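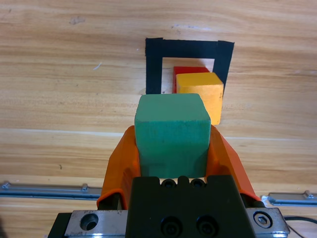 Assistance > Boutique en ligne > Commandes et stock > Ticket 144

Objet : le stock affiché ne correspond pas après l'import du catalogue
Ouvert par : Nima Nouri (Starnuletti)
Suivi par : Tahmineh Hosseinzadeh
État : en attente du client

Nima Nouri
Bonjour,
Je vous écris au sujet de notre boutique de jouets, qui fonctionne avec Amora. Depuis l'import du catalogue de notre fournisseur Clanasside, le 6 juin 2026, plusieurs articles sont indiqués « épuisé » sur le site, alors que la quantité est correcte dans l'administration. J'ai vidé le cache deux fois et j'ai essayé avec un autre navigateur, sans changement. Je vous prie de m'excuser si ma description n'est pas très précise, le français n'est pas ma langue maternelle.

Tahmineh Hosseinzadeh
Bonjour, merci pour votre message. Pouvez-vous m'indiquer si les articles concernés ont des variantes (couleur, taille) et me copier la ligne d'erreur du journal d'import, s'il y en a une ?

Nima Nouri
Oui, seulement les articles avec variantes. Les articles simples s'affichent correctement. Dans le journal je trouve ceci :
AVERT ligne 10 : entrepôt inconnu « Wynne », quantité non attribuée
Wynne est le nom de notre deuxième dépôt. Nous l'avons renommé en février, avant il s'appelait « Dépôt 2 ».

Tahmineh Hosseinzadeh
Le nom a été changé dans l'administration, mais la table de correspondance de l'import garde l'ancien. Allez dans Réglages > Import > Entrepôts, remplacez « Dépôt 2 » par « Wynne », enregistrez, puis relancez l'import en mode « quantités seulement ». N'utilisez pas le mode complet, il écraserait vos prix modifiés à la main.

Nima Nouri
J'ai suivi vos indications. L'import s'est terminé sans avertissement et presque tout est revenu en vente. Il reste 3 références qui sont toujours épuisées. J'ai remarqué que leur code contient un espace à la fin dans le fichier de Clanasside. Est-ce que cela peut être la cause ?

Tahmineh Hosseinzadeh
Très probablement. Supprimez les espaces dans le fichier et relancez l'import de la même façon. Je laisse le ticket ouvert jusqu'à votre retour.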